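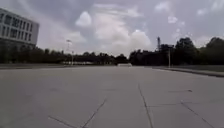

Kristýna Baláž
Records Officer, Farnside Parish Archive

Diary, May

The archive opened at the usual hour. The morning was given over to the Nivilberg deposit, which now stands at 1182 items listed and boxed. The remainder consists chiefly of rent books and loose correspondence, and the rent books have been placed first in the order of work. Many of the entries are in pencil and will need to be read under the stronger lamp.

One volume was found to have been bound out of sequence. The pages for the spring quarter follow those for the winter, and a later hand has numbered them as if they were correct. The existing numbers have been left as they are and a note placed inside the front board. It is the practice of this office to keep such errors and to record them.

At eleven I met with Ghizlane Erraji to review the index of surnames. The index holds 3498 entries, of which 40 are in dispute. Most of these concern the Turunen family, whose name was spelled five ways by the same clerk – twice on a single page. It was agreed that all five spellings will appear, each with a reference to the main heading. Ms. Erraji will prepare the revised sheets. She also asked that place names be dealt with separately, and I have no objection, provided that Stistska is entered under both the village and the mill.

The afternoon was less productive. The humidity in the lower store was higher than I would like, and the reading was taken again at three with the same result. The door seal has been reported. Two boxes of maps were moved upstairs as a precaution and are now on the long shelf behind my desk, where they are somewhat in the way.

A visitor called without an appointment to ask after a baptism. The register she required is at the bindery and she was given the form for copies. She was gracious about it. I regret that the notice at the entrance had not been updated, and I have since corrected it.

The request for new folders was returned with a query about quantity. I have confirmed 2000, in the larger size, and asked that the order go out before the end of the month.

Left at half past five. The letter to the bindery is drafted but not signed.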